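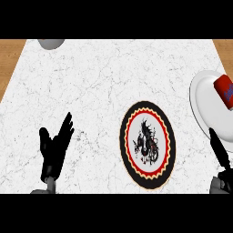
The Button Tin

Elfriede Rothe had promised herself that she would be on the early bus out of Grorncombe, and she very nearly was, except that at the last moment she went back upstairs for the button tin, and then of course she had to look inside it.

It had been her mother's tin, and before that it had held toffees, and it still smelt of them if you put your nose right in (which she did). There were coat buttons and pram buttons, and a big green one from the coat her mother had worn all the way from Pradislow, two days on three trains with a baby on her knee. The baby had been Elfriede. She remembered none of it, naturally, but she'd been told it so often that she could have drawn you the guard's moustache.

By the time she reached the stop the bus had gone, and young Mrs Steinarsdóttir from the bakery was sitting on the bench with her shoes off.

"Missed it too?" said Mrs Steinarsdóttir.

"I was looking at buttons," said Elfriede, and since there was an hour to wait and the April sun had come round nicely on to the bench, she took the lid off and showed her.

They went through the lot. Mrs Steinarsdóttir held up the green one and asked what it was from, and Elfriede told her about the trains and the moustache, and about the aunt in Zisitz who had sewn roughly 2000 shirts in her life and never once owned a thimble.

"My cardigan's missing one," said Mrs Steinarsdóttir, looking down at herself. "It's green, more or less."

Elfriede had a needle in her purse. She threaded it on the third try, and when the next bus came round the corner she was still biting off the cotton, so they waved it on.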